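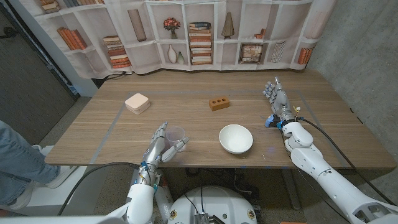
I've been meaning to write up what I do all day since I moved over to the teleoperation side in August. My brother asked if I program the robot. I don't. I wear a headset and a pair of gloves, and the robot copies what my arms and fingers do. We record it, and later the recordings get used to train it to do the same job without me.

The current job is table tasks. Someone calls out an instruction, I do it with the robot's hands, someone else resets the table, and we go again. The tape on the tabletop marks the area we're supposed to stay inside. Baldur Lund laid it down after a week where half the objects kept drifting toward the edges and the right arm couldn't reach them properly.

The clear plastic cup is the one I like least. It's light and it gives when you squeeze. My gloves don't tell me how hard I'm gripping, so I have to judge it by eye, and a clear cup doesn't give you much to look at. My first shift I crushed 7 of them. Now I bring the hand down open, get the fingers behind the cup, and close the thumb last. I go slower than feels natural.

The bowl is easier than I expected as long as you take it by the rim. The toy brick is fine. The pink pads are soft and stick together, so picking up just one takes patience, and I still lift two by mistake.

The other hand took me longer to get used to. When you do something one-handed at home, you don't think about where your spare hand is. In the gloves you have to think about it the whole time, because if I scratch my nose, the robot's arm comes up too. Yupin Nuchit taught me to park it palm in, over the side of the table, and leave it there until I need it. She has been doing this for three years and her recordings look calm. Mine looked like somebody swatting flies.

On a good day I get up to 50 usable takes. A take gets thrown out if I drop something, if I hesitate too long, or if I fix a mistake halfway through. There is some argument about that last one. Zübeyde Demirtaş thinks we should keep the corrections, so the robot sees how to recover from a bad grip. I'm with her on that — I learned more from the bad grips than from the clean ones. For now they go in a separate folder.

My shoulders hurt for the first couple of weeks. I do four blocks a day now with a proper break after each one, and that helped. I also stopped wearing a watch, which kept catching on the glove strap.

Next month we start on drawers. Brynhildur has tried them already and says the handles are worse than the cups.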